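Small Engine and Powersports Basics
Handout 3: Looking Over a Used ATV Before You Buy

This handout covers the inspection we practice in the shop at Blackburn. Bring it with you, along with a flashlight, a tire gauge, a rag and a pen. The shop machine this term is the Vinero, a 300 cc utility quad with selectable four-wheel drive.

Paperwork first

Ask for the title or bill of sale and match the identification number to the one stamped on the frame. Read every digit. If the number has been ground down or painted over, stop there. Ask for service receipts too. A seller who has none may still have a good machine, but you should price it as if the fluids and filters are due.

Hours and miles

Most newer machines record both. Divide miles by hours to get an average speed. A low average can mean plowing, towing or long idling, and a high one usually means trail riding. Neither is bad by itself. Compare the result with what the seller tells you about how the machine was used.

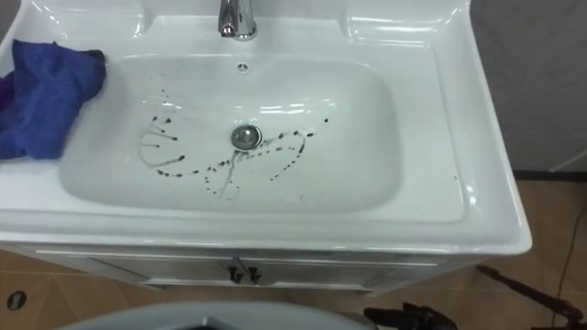
Which reading matters more, hours or miles?
Use hours for the engine and miles for the wheel bearings, tires and driveline. An engine that idles all afternoon wears without adding distance, so the hour meter is the better guide to oil changes.

Cold start

Ask the seller not to run the machine before you arrive. Put your hand near the engine case before starting. If it is already warm, come back another time. A healthy fuel-injected engine should start within a few seconds and settle to a steady idle. Watch the exhaust. Blue smoke points to oil, and white smoke that does not clear may be coolant.
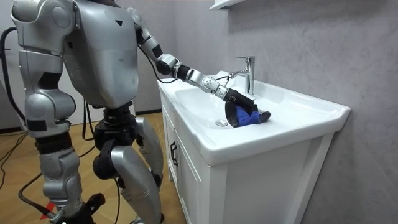 Silver robot at a washbasin, blue cloth in its hand.

Suspension and steering

Lift the front end so the wheels hang free. Hold each tire at top and bottom and rock it. Play here means a worn ball joint or wheel bearing. Then hold it at the sides and rock again to check the tie rod ends. Look at all the rubber boots on the axles. A torn boot lets in grit, and the joint behind it will not last long.
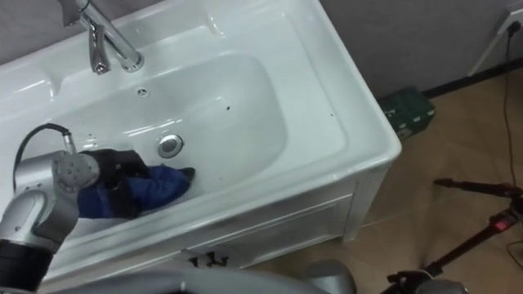 Husville, December

The class visit to the Setex dealer lot covered trade-ins. Write up 2 machines from your notes, one with a belt drive and one with a manual gearbox. For the belt machine, say whether the belt cover had been opened and whether the seller had a record of it. For the manual machine, describe the clutch feel and any trouble finding neutral.

Tires and plastics

Check the pressure in all the tires before the test ride. Mismatched tires on a four-wheel-drive machine put strain on the front differential. Cracked plastics are mostly a matter of looks, but check the mounting tabs and the frame behind any broken panel.

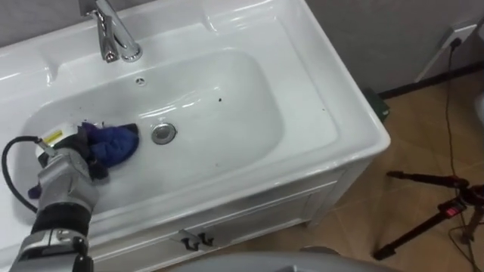
Robot arm reaching into the basin, chrome faucet behind.

Making an offer

List each fault with the cost of parts. Leave out anything under $100 unless there are several such items. Subtract the total from the going price and be ready to show the list to the seller.

Write-ups are due in the shop tray by the next class meeting.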